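**Semby scene pack by Corkosier: my take after a long weekend with it**

Jan 11, 2022

I teach a little robotics club, and since we can't all have an arm in the garage, I've been hunting for a decent simulator add-on. Oi-ling Pan from our group kept going on about Semby, so I paid for the household pack (46 bucks, one seat) and dove in. Setup was painless! I picked the Franka arm, picked the room with the gray block walls, and went straight for the keys on the white table, which I'd been warned are the mean one.
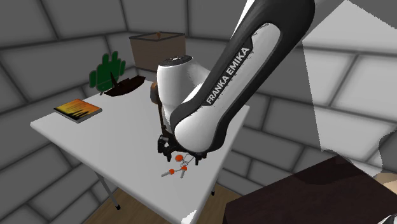
Does it need a fancy graphics card?

My three-year-old laptop ran it fine with the shadows turned down. Full quality made the fan howl, so I only use that for screenshots.

What I love is the clutter. You get a book, a cactus, a little wooden boat, stuff that makes a room feel lived in (my kids wanted to know if they could sail the boat). The keys are great too, orange and gray, with rings and a clip all tangled together. I switched to the close-up view with the gripper fingers at the bottom, and that's where I do most of my fiddling now. I ran 100 tries overnight with my own clumsy script and the log it spits out is super easy to read.
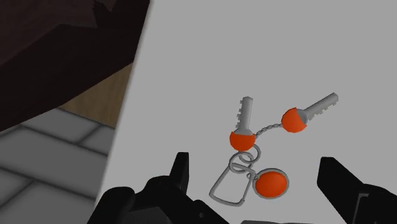 Can you bring in your own objects?

You can, as long as the mesh is under 1000 faces on the basic plan. Bigger files need the studio license.

Gripes: the manual is thin, the undo button forgets things, and chains get jittery if you crank up the speed. I wrote to support and Karla Manríquez got back to me in 3 hours with a settings file that calmed it down a lot. I tried Festora back in September and it looked prettier, but I never got a gripper to behave in it.

Four stars from me. I'd like more rooms, please!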